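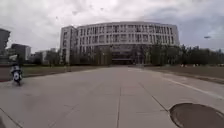
Saturday, just past 9 pm, feet up on the hotel chair

So I finally walked out to the big curved building this morning, after putting it off all week. Timo reckoned it was a ten minute stroll from the tram stop. Timo has long legs and no sense of time! It took me half an hour, and I'd already finished my muesli bar before I got near the plaza.

What a lot of concrete, though. It just goes on and on, all those big slabs, and there's hardly a soul on it. One person on two wheels over to the left and that was my company. I walked along the seams for a bit like I used to do on the footpath as a kid (don't step on the lines, etc). The sky was properly grey and I'd left my umbrella at Radwa's, of course.

I do like the building, more than I thought I would. Nouhaila calls it the filing cabinet and I can see why with all those rows of windows, but the curve softens it. It sort of leans its arms out at you as you come up. The white tower bit on the left end I'm less sure about. It looks like it belongs to some other building and got parked there. And the way in is so dark under that low canopy, I was halfway across before I worked out it was the entrance.

Loved the trees. There's a great thick lot of them off to the right, dark green, and I thought about how much Mum would want to know what they were. I couldn't tell her. Must ask Sanaa, she did two years at the nursery in Binska before she moved here.

I'd promised myself a sketch, so I stood there and did one in the little notebook, page 61. The curve is too fat and the windows gave me the pips, so I scribbled the top ones in and called it shading. Might try again with a proper pencil.

Got the 11 tram back, bought soup and a cheese roll, then had a nap I hadn't planned on. Radwa rang about dinner tomorrow and she's found the umbrella behind her door. Need to bring dessert. Also need to wash socks tonight or I'll be down to the woolly ones.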